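Wildlife Crime and Protected Areas
Unit 4 handout: Community patrols and evidence handling
Revised July 29, 2020

Reading before class: the Bredcombe reserve file, parts A and B. Bring the blank patrol sheet.

Scope of the unit

Unit 3 dealt with trade bans and the markets for horn, ivory and scales. The present unit deals with what happens on the ground inside and next to a reserve: who patrols, how a patrol is planned, what is written down, and how an object found on patrol reaches a court. Sentencing is left for Unit 5.

Terms

Core zone: the part of the reserve closed to grazing, fuelwood cutting and visitors.
Buffer zone: settled or farmed land next to the core, where some uses are allowed by permit.
Patrol effort: hours walked multiplied by the number of patrollers. Distance is recorded separately.
Encounter rate: signs of illegal activity (snares, camps, carcasses, cut fences) per unit of effort.
Chain of custody: the written record of every person who has held an item, with time and place of each transfer.

Case: Bredcombe

The Bredcombe reserve has a wet grassland core and a buffer zone of small farms. Patrols were reorganized in December after two dry-season losses on the river side. Before the change, almost 70 percent of patrol effort fell within an hour's walk of the guard posts. Signs near the posts were few, and the annual report read this as success. It was an effect of where people walked.

The new plan divided the core into 30 blocks. Each block is visited at least once in every cycle, and the order is drawn by lot the evening before. Farmers from the buffer zone join on the outer blocks and are paid by the day. The Okeletti cooperative keeps the pay list, and the reserve office has no access to it. Payment does not depend on finds. An earlier scheme that paid per snare was dropped when new, unused wire began to come in.

Encounter rate rose in the first two cycles. Students should be able to explain why this rise alone is weak evidence of more poaching.

Recording

One sheet per patrol. Entries are made at the spot and in ink. The sheet has fields for block, start and end time, names, weather, animal signs, human signs, and items collected. A block walked with no finds is still entered, as zero. Missing sheets are treated as missing effort and are left out of the rate.

The Dendent form, used in the older files, merges animal and human signs into one column. Do not combine Dendent records with the newer ones without recoding them first.

Items found

Record position before moving anything. Snares are tagged one by one, even when found in a line. Carcasses are left in place until the veterinary officer arrives, unless scavengers or floodwater make this impossible. Each bag carries a number that matches the sheet. In the Gökçe case file, 80 snares were put into one sack with one label, and the court accepted the sack as a single item. The charge was reduced to match.
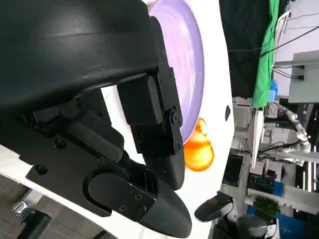 Can a fall in the encounter rate be read as a fall in poaching?
Only if patrol effort and coverage stayed the same over the period. A lower rate may also mean that snares are being hidden better, that patrols have become predictable, or that activity has moved to blocks visited less often.

Exercise

Using part B of the Bredcombe file, work out the encounter rate for each river block in the first and second cycles. State the effort used in each case. Mark any block where the effort is too low to support a comparison, and say what cutoff you applied.

Hand in one page, typed, with the table attached. Late work goes in the box outside the department office.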